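Forums > Home Workshop > Laundry and Mending > Odor and washing

Sports shirts still smell after washing - what works?

358 views | 2 min read

gutside_runner
I run four times a week and my polyester shirts smell fine coming off the line, then stink ten minutes after I put them on. Cotton shirts from the same load are OK. I use the normal dose of liquid detergent and a warm cycle. Don't want to buy new shirts again. What do you all do?

Zorico
Body oil stays in polyester. Turn the shirts inside out, soak them overnight in oxygen bleach and water, then wash as usual. Skip fabric softener completely. It coats the fibers and holds the smell in.

mapleporch
Agree on the softener. I don't agree on soaking overnight. Two hours did the same job for me and I had one shirt with a printed logo that started cracking after a few long soaks.

Zorico
The logo is heat, most likely. Did you use hot water?

mapleporch
Warm. And I never put it in the dryer.

Kombridge
White vinegar in the rinse, half a cup. Been doing it for years, no smell, costs almost nothing.

tallgrass88
Vinegar is hard on the rubber door seal in some front loaders. Check your manual first. Also don't mix it with any chlorine bleach. I think people give vinegar too much credit - it takes care of mineral buildup, but oil needs detergent.

Kombridge
My seal is fine and so are my shirts.

gutside_runner
Thanks. Would powder be better than liquid? And does it matter how long they sit in the hamper?

tallgrass88
Powder, yes, if it lists enzymes and oxygen bleach. And the hamper matters a lot. A wet shirt balled up for two days is harder to clean than one that was hung up first. I hang mine over the shower rod as soon as I get in and wash every third day.

Zorico
Same here. Also don't fill the drum. Two thirds at most, or the water doesn't get through the load.

oldcanvas
I sort and fold for a living and see plenty of these. Mesh holds more smell than smooth knit in my experience, and dark colors aren't any worse than light ones. Fold only when fully dry. If the collar or the underarm seams feel cool to the touch, leave it another hour. A plain, hard table is easier to keep clean than a padded one. The last one here is the kind of mesh I mean:

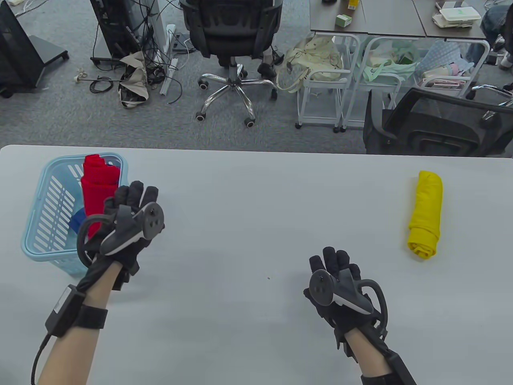
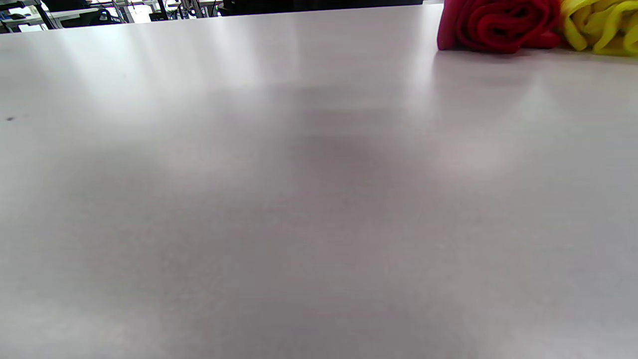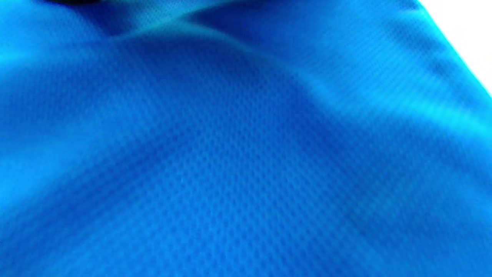 For a shirt that is already bad, rub a little dish soap into the underarms, wait 20 minutes, rinse it out well, and then wash with the powder. Rinse really well or you'll get suds all over. If it still smells after two rounds of that, I'd make it a gardening shirt.

mapleporch
Dish soap worked on my husband's bike jerseys. Took two rounds.

Kombridge
Still say vinegar.

gutside_runner
Did the dish soap and a two hour soak on three shirts. Will wear one tomorrow and report back. The softener is going to my sister.

7 participants | 2 shares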